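Setting up a 7.1 channel speaker layout for console games

This page covers speaker placement, level matching and console settings for a seven-speaker system with one subwoofer. It assumes a receiver with HDMI input and a setup microphone. The steps were written on a Nastmont receiver with Tredine bookshelf speakers, and menu names on other makes will differ.

Before you start

You will need a tape measure, masking tape, speaker cable and a pair of wire strippers. Switch the receiver off at the wall before connecting anything. Check the impedance printed on the back of each speaker against the range given in the receiver manual.

Placing the speakers

1. Mark the main seat on the floor with tape. All angles are measured from this point, with the screen at 0 degrees.

2. Put the centre speaker directly under or over the screen. Tilt it so that the tweeter points at ear height.

3. Put the front left and front right speakers at 30 degrees to either side. Both should be the same distance from the seat.

4. Put the side surrounds at 90 to 110 degrees, slightly above ear height.

5. Put the rear surrounds at 135 to 150 degrees. If the sofa is against the back wall, leave these out and run the system as 5.1. Rear speakers squeezed in beside the listener's head make positional sound worse.

6. Put the subwoofer along the front wall, away from the corner to begin with. It can be moved later.

Connecting the cables

Strip 11 mm from each end and twist the strands tightly. Connect red to red and black to black at both ends. A speaker wired the wrong way round will still play, but bass will be thin and voices will seem to have no fixed position. Label each cable at the receiver end before pushing the rack back.
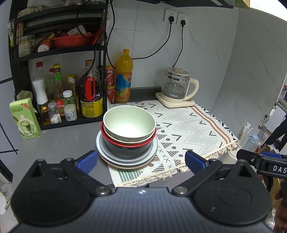

Page last changed: 17/05/2023 by Ilaria Leone

Running the automatic setup

Place the microphone at the main seat, at ear height, on a tripod or a stack of books. Turn off fans and close the windows. Start the setup from the receiver menu and leave the room if you can.

When it finishes, check the results by hand:

Distances. Compare each figure with the tape measure. The subwoofer often reads further away than it is, owing to delay in its own filter. Leave that value alone.

Size. Set all the bookshelf speakers to Small, whatever the receiver has chosen.

Crossover. Start at 80 Hz. Raise it to 100 Hz if the surrounds are very small.

Console settings

Set audio output to uncompressed 7.1 where it is offered. Bitstream also works but can add delay, and this shows up in rhythm games and shooters.

Turn off any headphone or virtual surround option, both on the console and in the game. Two surround processes running together will smear the rear channels.

In the game's own sound menu choose Home Cinema or Speakers. The dynamic range setting can be left on Wide for daytime use — Night or Narrow is better in a flat with shared walls.

Testing

Use a game with a free camera. Stand the character beside a steady sound, such as a waterfall or engine, and turn the camera slowly through a full circle. The sound should pass from speaker to speaker without a jump in volume. If one position is louder, lower that channel by 1 dB and repeat.

If there is no sound from the rear pair, check that the receiver has not assigned those terminals to a second zone.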